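Monday at Vodura: two arms, one table and a lot of cable

I only signed up for the Vodura open day because Britt-Marie Hovland sent me the link twice, and after the second time it felt rude not to. It's a fair drive out to Nygård and I left late, so I missed the coffee and the welcome talk and walked straight into the tour group with my coat still on. Most of the people on it were from packaging or food plants. I look after two palletizers for a living (old ones, grumpy ones), so I went hoping to see how other people keep their cells alive – and I got plenty of that!

The building has three test rooms off one corridor. The first two were fine, lots of screens and a very nice man talking about licenses. The last one was where I stayed until they put us out. They call that cell Astlow, after the street the firm started on, and it's a two-arm table setup used for small-part handling. Bendik Berge runs it day to day and he's the sort of person who answers the question you asked and then the one you should have asked.
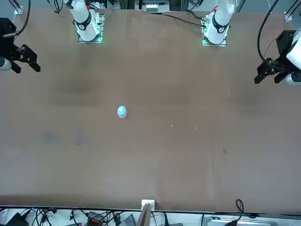
Bendik began with the mounting, which made me happy, as mounting is where half of my own trouble comes from. Each arm sits on its own plate, and the plates get their bolts checked every 200 hours of running, on a paper sheet that hangs on the door. The sheet was up to 717 hours when I looked. I asked what they do if a bolt has moved. They tighten it, mark it, and then run the whole position check again for both arms, even if only one was touched. Somebody from a bakery thought that was overkill. Bendik said they skipped it once and spent a week chasing a fault in the software that was never in the software. I have had that exact week.

The position check

I'd pictured something with lasers. What they really do is put one small part down on the bare table, a little rounded thing with a light blue top and a white rim, and send the grippers to it from different starting points. If an arm comes down off center they write down which way and by how much, and they don't adjust anything until they have the full set of numbers. Sheldon Friesen, who was there from the supplier side, told us people always want to fix the first bad reading and end up going in circles (guilty!). 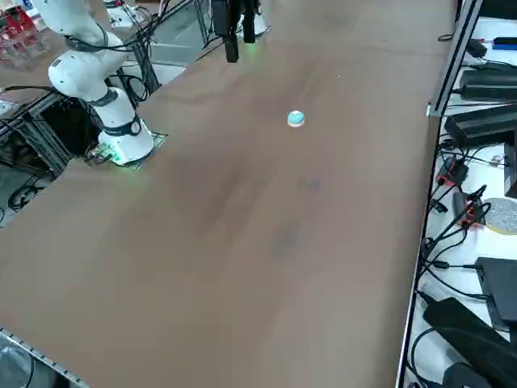 A full check is 239 moves. They used to do fewer, but the spots close to the rail weren't getting tested and that's where the errors liked to hide. It takes most of a morning, so they start early and keep the room shut. The heating in that corridor comes on around when the office people arrive, and Bendik is convinced he can see it in the readings. Sheldon is not convinced. They have clearly had this conversation before.

What they look at on the grippers is pretty much what I'd look at: play in the fingers, worn faces, screws backing out. The fingers are simple parallel ones and they keep a spare pair for each arm in a drawer, bagged and labeled left and right. Swapping them means another check, shorter this time. I liked that they had written down what "worn" means, with a feeler gauge size next to it, so it doesn't depend on who is on shift. At our place it depends very much on who is on shift.

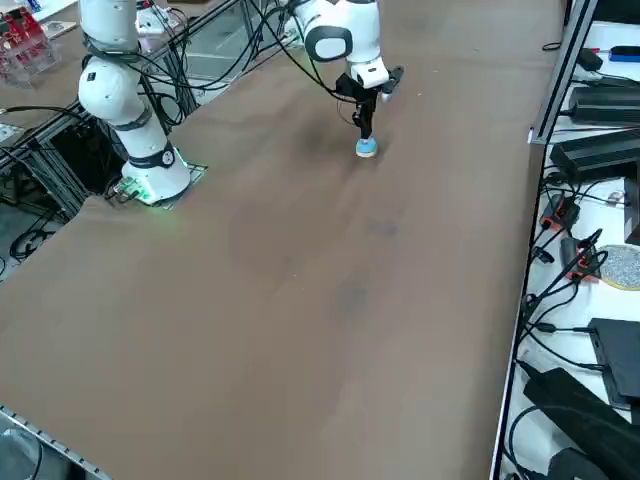 Cables, cables, cables

I asked about the cabling, and you could tell I wasn't the first. Most of the power supplies and adapters live on a white surface beside the table, on the other side of the aluminum rail, and there's a good deal of black cable going every which way over there. Bendik would love to tidy it all into trunking. The catch is that they swap devices so often that anything he ties down gets cut loose again before the month is out. So for now the rule is that the table side stays clear, every lead that moves with an arm gets looked over at the start of the week, and the rest gets a label at both ends. Siv Åberg does the labels. She has opinions about handwriting and I'm fully on her side.

The moving leads are the ones that wear out. They look for shiny patches where a cable has been rubbing, and they bend it gently by hand near the connector to feel for a soft spot. If there's any doubt it gets replaced, no discussion, and the old one goes in a bin with a knot tied in it so it can't sneak back onto a shelf. I came home and started doing the knot thing the very next shift.
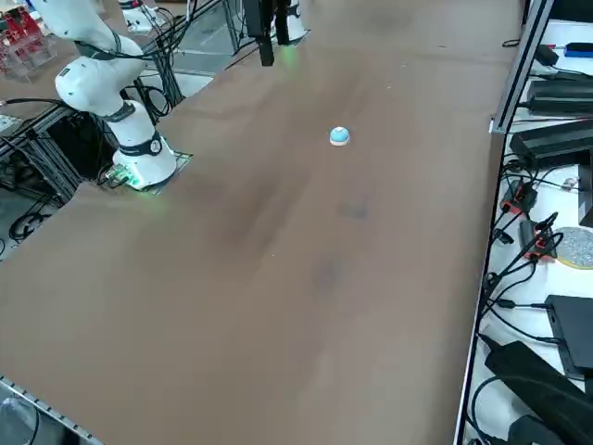 Someone asked about cleaning the tabletop. Dry cloth every day, damp cloth once a week, nothing stronger. They tried a spray cleaner in November and it left a film that made small parts slide when the fingers closed on them. Scuffs they just leave alone, unless you can feel one with a fingernail.

By then it was past four and Gudrun Hovland (Britt-Marie's sister, it's a small world out there) was holding the door and looking at us. I got a copy of the check sheet to take home, which I've already scribbled all over, and Bendik said to call if I get stuck adapting it for the palletizers. There's another open day planned at their Gurnatholm site in spring. I've put my name down, and I'll try to leave home in time for the coffee.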